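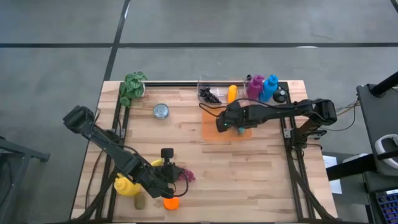 夏季食堂菜单与订餐办法调整

2023年3月25日

从下个月起,Tritedberg园区食堂的供餐方式有几处变动,请各部门同事留意。

先说水果。去年8月起午餐附送的水果一直是苹果和香蕉轮换,意见箱里收到不少希望换品种的纸条。新的供应商Doucette已经签下来,合同期一年,水果品种按季节走,葡萄、桃子、西瓜都在单子上,草莓因为运输损耗大,暂时不供。水果仍放在出餐口右手边,每人一份,不要整串拿走。下午三点以后没领完的,会送到二楼茶水间,先到先得。

热菜窗口由四个减为三个,面食窗口并入一号窗口,排队时请看清头顶的牌子。取消的四号窗口改为沙拉和冷食自取,按重量计价。素菜每天不少于两样,清真餐照旧,需提前一天登记。

订餐系统换成Skustix。旧系统里的余额会自动转过去,不用另外申请,转完以后请自己核对一遍,金额不对的带工牌到313室登记。新系统的截止时间是上午九点半,比原来早30分钟,过时只能到现场窗口买,现场窗口每天备300份,卖完为止。已经订了又不来吃的,当天九点半以前可以取消,之后不退款。一个月内五次订而不取,次月暂停网上订餐,现场窗口不受影响。

访客用餐以前由前台发纸质餐券,今后改为接待部门在系统里代订,费用记在部门账上。手里还有旧餐券的,请在月底前用完或退回前台,过期作废。

Dokusov楼的同事问过能不能把餐送过去。目前的安排是每天中午送一趟,11点50分到一楼大厅,保温箱放在电梯旁边,按姓名标签自取,请不要代拿没有交代过的份数。空餐盒下午两点前放回原处,汤汁先倒掉。晚餐暂时不送,人数够了再考虑。

价格方面,套餐不变,小炒每份上调一元,汤和米饭免费续添。早餐的豆浆改为无糖,糖放在收银台旁边自己加。茶叶蛋恢复供应,一人限两个。

另外,食堂北侧的洗手池在换水管,开工后的第一周请用南侧的。餐盘回收处也跟着挪到南门,筷子和勺子分开放。夏天天热,打包带走的饭菜请尽快吃完,不要在办公室放到晚上。二楼冰箱每周五下班后清理,没写名字和日期的盒子一律处理掉。

对菜单有建议的,可以写纸条投意见箱,也可以在Skustix里点"反馈"。下一期简讯会登出五月份的菜单。

行政部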